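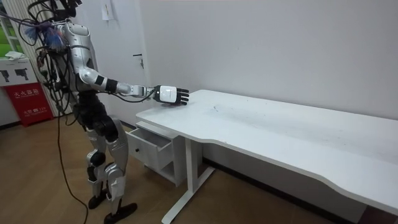
Photo: Styliani Zervas / Arstead Post

Long desks go in at Usman House as workrooms reopen

The first-floor workrooms at Usman House in Arstead have reopened with new desks, repainted walls and the old floorboards back on show.

The building, a former seed merchant's office near the station, has been let out by the room since the last tenant moved away. Its upstairs rooms closed in March for the work and opened again in June. Bookings are being taken from 8am each morning at the front desk or by phone.

The biggest change is to the furniture. The small brown tables that used to stand along the windows have gone, and plain white desks with wide tops have taken their place. They were made by Evik, a joinery workshop on the Arstead ring road, which also fitted the shelves downstairs last year.

Mayu Ishida manages the building for its owners, Trimosora. She said the old tables had been the main cause of complaint.

"People were pushing two or three of them together to get enough space, and then there was a gap down the middle where everything fell through," she said. "Somebody lost a set of keys in the radiator that way. We wanted one long surface that you could spread out on and wipe down at the end of the day."

The old tables have been sold. A pottery class took most of them and the rest went to a sale at the cattle market.

Periklis Spanos, who runs Evik, said the desks were kept simple on purpose. There is a white drawer unit under one end, and the corners were left plain to match the drawings. Getting them up the stairs was harder than making them.

"The staircase turns twice and the ceiling drops on the second turn," he said. "We measured it three times and still had to take a handrail off."

The handrail has been put back.

Carpet was taken up in all of the workrooms. It had been glued down in places, and the boards underneath needed sanding before they could be oiled. Ms Ishida said a few dark patches near the doors would not come out and had been left as they were. Felt pads are kept at reception for anyone bringing in a stool or a stand of their own, and users are asked not to drag anything heavy across the floor.

The walls, which were green, are now white.

Prices have gone up slightly. A room now costs £50 for a full day, or £2 an hour for a single place at a shared desk in the back room. Regular users who book a month ahead will pay the old rate until the autumn.

Laurențiu Surdu, a map restorer, has rented space in the building for several years and was one of the first back in. He said he could now unroll a full sheet without weighting the ends on separate tables.

"It is a bit brighter than I am used to," he said. "I have asked for a blind on the street side. Otherwise I am happy with it."

Blinds are on order, according to Trimosora, along with coat hooks for the landing. The kitchen is still to be done – the sink has been in its box since May – and until then tea and coffee can be made on the ground floor.

The meeting room at the rear, which seats 60, is not part of the work and stays open as normal. The side gate is locked at 9pm, and anyone working later should leave by the front.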